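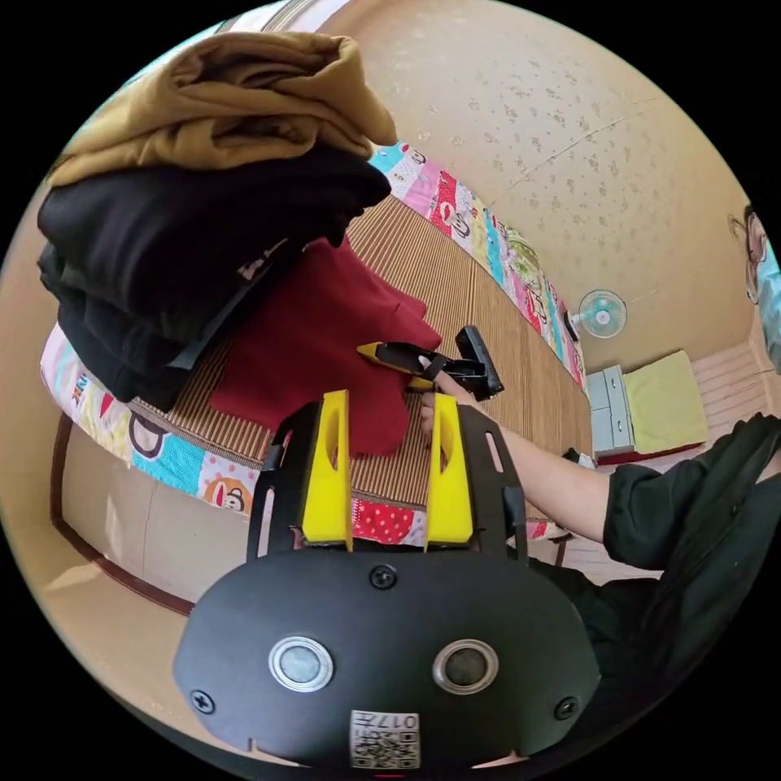
Home | Contents | Part Two: Power on Set | Previous | Next

February 16, 2018
By Ilango Achari

Chapter 6: Choosing and Fitting a Continuous Light

Most small productions own a camera long before they own a light. The light is then bought in a hurry, often the day before a job, and it's chosen on price and on the wattage printed on the box. This chapter sets out what to look at instead, and in what order. It assumes you have read the chapter on power supplies and can work out how long a given battery will run a given load.

A continuous light stays on the whole time, as opposed to a flash, which fires for an instant. For video there is no choice in the matter. For stills, a continuous light gives less output for the money but lets you see the shadows before you take the picture. Students usually find it easier to learn on.

6.1 Output and distance

Makers quote output in several ways, and the figures can't always be compared. The most useful is the reading in lux at a stated distance. The Jilix panel used in our exercises gives 2594 lux at one metre with no diffuser fitted. If the lamp is small compared with the distance, doubling that distance leaves you with a quarter of the light. A panel doesn't follow this rule exactly when it is very close to the subject, but from two metres outwards the rule is good enough for planning.

Wattage tells you how much power the lamp takes from the wall or the battery. It says very little about how bright the lamp is, and two lamps of the same wattage may differ by a full stop or more.

6.2 Beam angle

A bare panel spreads light widely, which suits a plain background or a group of people sitting in a row. A lamp with a lens or reflector throws a narrower beam. The Gritovden spot closes down to 40 degrees, and with its barn doors it can be kept off a wall behind the subject. Barn doors trim the edge of the beam. They don't make it any stronger in the middle.

6.3 Colour

Colour temperature is given in kelvin. Daylight lamps are usually set at 5600 K and tungsten lamps at 3200 K. Many LED panels can be set anywhere between the two, though some lose brightness at either end of the range. Test this with a meter before relying on the maker's chart.

Two lamps set to the same number may still not match. One may look slightly green beside the other. A pale magenta gel on the greener lamp will normally cure it, and it is worth cutting the gel and marking it with the lamp's name so that it is there next time.

6.4 Stands and fittings

The Pastor stand, which we use for all the lamps in this part of the book, reaches some 180 centimetres without the centre column raised. Put one leg directly under the lamp and hang a sandbag on that leg. Run the cable down the stand and tape it at the foot.

Check that the spigot on the stand fits the socket on the lamp. The Daludeo bracket takes the common 16 mm size and has a second hole for an umbrella. Tighten the tilt knob by hand only.

The next section works through lighting one seated person with a single panel and a sheet of white card.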